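Transférer ses données de santé d'un téléphone à l'autre : compte rendu d'une migration

Le présent billet rend compte du remplacement d'un téléphone auquel était associé un bracelet d'activité. Il complète la note publiée en octobre sur le choix du matériel et répond à plusieurs lecteurs qui demandaient quelles données étaient effectivement conservées lors d'un changement d'appareil.

Rappel de la configuration. L'ancien téléphone, un Saner acquis d'occasion, servait de relais au bracelet Prurnis. Les mesures (pas, fréquence cardiaque, sommeil, itinéraires de marche) étaient enregistrées dans l'application Etine, laquelle ne conserve rien en ligne tant que l'utilisateur n'a pas souscrit à l'option de synchronisation. Je n'y avais pas souscrit. L'historique comptait 1 126 journées, toutes stockées sur le seul téléphone.

Le nouvel appareil est un Nijs. Les deux téléphones disposent du même système, dans des versions différentes, et la documentation du constructeur laisse entendre que l'assistant de transfert reprend l'intégralité du contenu. Cette formulation appelle quelques réserves, exposées ci-après.

L'assistant de transfert copie les applications, les photographies, les contacts et les réglages généraux. Il copie également l'application Etine, mais sans sa base de données, que le système considère comme une information sensible et exclut des copies non chiffrées. Au premier lancement sur le Nijs, l'application s'est donc ouverte sur un écran de bienvenue, avec un compteur à zéro. Aucun message n'avait signalé cette exclusion pendant la procédure.

Il convient à ce stade de ne pas dissocier le bracelet. La dissociation provoque l'effacement de sa mémoire interne, qui retient jusqu'à 50 heures de mesures. Si l'ancien téléphone n'a pas été synchronisé dans l'intervalle, ces heures sont définitivement perdues. Les personnes dont l'ancien téléphone est hors d'usage se trouvent dans une situation plus délicate, et je n'ai pas de solution à leur proposer pour les mesures postérieures à la dernière sauvegarde.

La première tentative a eu lieu un soir, les deux téléphones posés côte à côte dans la cuisine, où la réception du réseau sans fil est la meilleure du logement. Elle a échoué à 71 % de la progression. La seconde, menée dans les mêmes conditions le lendemain, est arrivée à son terme.

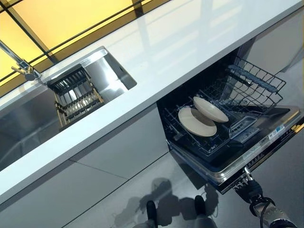
La cuisine : le plan de travail, l'évier et son égouttoir.

La procédure retenue a été la suivante. Sur l'ancien téléphone, j'ai d'abord ouvert Etine et forcé une synchronisation du bracelet, puis vérifié la date de la dernière mesure reçue. J'ai ensuite effectué une sauvegarde locale sur ordinateur, par câble, en activant l'option de chiffrement. Cette option demande la création d'un mot de passe distinct de celui du téléphone. Il n'existe aucun moyen de le retrouver en cas d'oubli ; le mien a été consigné sur papier et rangé avec les factures.

Le Nijs a été remis à son état d'origine, puis restauré à partir de cette sauvegarde. L'opération remplace tout le contenu de l'appareil : les quelques photographies prises entre-temps avec le nouveau téléphone avaient été copiées au préalable sur l'ordinateur. À l'issue de la restauration, Etine affichait l'historique complet, y compris les itinéraires.

Restait l'association du bracelet. L'application propose deux choix, « Nouvel appareil » et « Reprendre un appareil existant ». Le second est le seul qui préserve les objectifs et les alarmes. Il exige cependant que la liaison sans fil de l'ancien téléphone soit coupée - et non simplement que l'application y soit fermée. Faute de l'avoir compris, j'ai obtenu à plusieurs reprises le code d'erreur 6, que la documentation décrit comme une « indisponibilité temporaire ». Une fois la liaison désactivée sur le Saner, la reprise s'est faite immédiatement.

Deux anomalies subsistent. Les phases de sommeil antérieures au dernier changement d'heure sont affichées avec un décalage d'une heure, sans incidence sur les durées totales. Par ailleurs, les notes personnelles attachées aux sorties ont perdu leurs retours à la ligne. Un signalement a été adressé à l'assistance de l'éditeur ; un accusé de réception automatique m'est parvenu, sans suite à ce jour.

S'agissant de l'option de synchronisation en ligne, ma position n'a pas changé. Elle aurait simplifié l'opération, mais les conditions d'utilisation n'indiquent ni la durée de conservation des mesures après résiliation, ni la procédure d'effacement. Je lui préfère une sauvegarde chiffrée sur ordinateur, désormais programmée chaque dimanche. Une copie est en outre conservée sur un disque externe, débranché en dehors des sauvegardes.

L'ancien téléphone sera gardé en l'état pendant un mois, le temps de vérifier que rien ne manque, puis effacé. Les lecteurs ayant procédé à une migration comparable avec un autre modèle de bracelet sont invités à préciser en commentaire la version de l'application utilisée.

Billet mis à jour le 26 novembre : ajout du paragraphe relatif au code d'erreur.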